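PIRBRIDGE PLAY LIBRARY OPENS ITS PRETEND KITCHEN TABLE TO BORROWERS

Jul 3, 2019

PIRBRIDGE – Families, child care homes and preschool classrooms can borrow a whole pretend kitchen from the Pirbridge Play Library starting this month. The new collection is called Pralico, and it brings together 167 pieces of play food, dishes and small kitchen items that can be taken home in any mix for up to three weeks.

The play library has lent puzzles, blocks and ride-on toys for years, and the request that came up most often at the front desk was for kitchen things. Parents wanted plates big enough to pile up. Teachers wanted bowls that didn't all match, so that children would have something to sort and argue over. We listened, we shopped, we washed everything twice, and we could not be happier with how the tabletop looks with a meal's worth of it spread out!

Color was the starting point. We passed up the usual boxed sets, where every cup is the same bright pink, and went for soft greens, blues and a big lavender plate that almost every visitor picks up first. The food is smaller and brighter, so a strawberry shows up well even when it has rolled to the far side of the table.
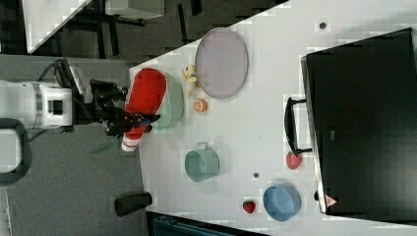
Marla wrote in after the preview afternoon to say her twins had spent the whole car ride home planning a soup, and could the library please get a ladle? She also asked whether the pieces could be borrowed one at a time, as her apartment has no room for a full kitchen. They can, and two ladles are on order.

Pralico was paid for with a grant of $3000 from the Šindelář Fund, which supports early learning projects in and near Pirbridge. Of that, $600 went to dishes and pots, and the rest covered food pieces, storage tubs, shelving and replacement parts. We know things will get lost under couches. We have planned for it, and there is no fine for a missing orange slice.

How borrowing works

Any adult with a Pirbridge library card can sign up at the desk. Borrowers choose their own pieces from the open table and pack them in one of our lidded tubs. A tub holds plenty for two or three children, with room left for a plate laid flat on top. Classrooms may take up to four tubs at once and keep them for six weeks.

Please bring pieces back wiped clean. Warm water and dish soap are fine for the dishes and the plastic food. The dishwasher is not, especially for the thin-walled bowls, and nothing in the collection should go near a real stove.

Grocery items are part of the fun too. Our preview groups loved having a label to "read," and ketchup turned out to go on everything, including cake.
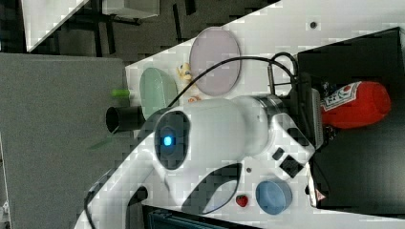 Ketchup and dishes out on the Pralico table at the Pirbridge Play Library.

Table afternoons

Not ready to take a tub home? Come and play first. The library will host open table afternoons all through the summer in the Pruluvach Room, on the ground floor past the picture books. Children up to age eight are welcome with a grown-up, and there is no need to book. Staff will set out a fresh mix each time, so a family that comes twice will find different things to cook with.

The preview afternoons brought in 100 visitors, and we learned a lot from watching them. Younger children mostly filled and emptied the bowls. The fours and fives ran restaurants with very strict rules. One group lined up the fruit by size along the table and then sold it back to their parents at shocking prices. We have written up the best of these games on a single sheet, and a copy goes into every tub.

Older brothers and sisters are welcome to help with the menus. Paper and crayons are on the shelf by the door, and finished menus can be pinned to the board. 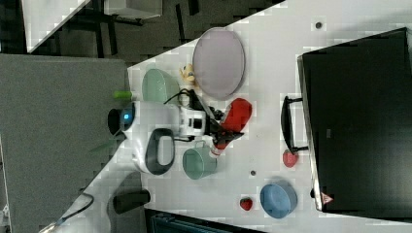

Coming in September

A second round of Pralico pieces will join the collection in September. We are looking for baking pans, more cups with handles, vegetables of every kind and breads from many different kitchens. Suggestions are very welcome, and a notebook for them is on the front desk. So far it says dumplings, dumplings, a waffle iron, and "more soup."

The library can accept gifts of play food in good condition. Please leave out anything with batteries, and anything small enough to fit inside a cardboard paper towel tube.

About the Pirbridge Play Library

The Pirbridge Play Library lends toys, games and play materials to families and classrooms free of charge. Tub sign-ups and the table afternoon schedule are available at the front desk during regular opening hours.

Media inquiries: Pirbridge Play Library, Front Desk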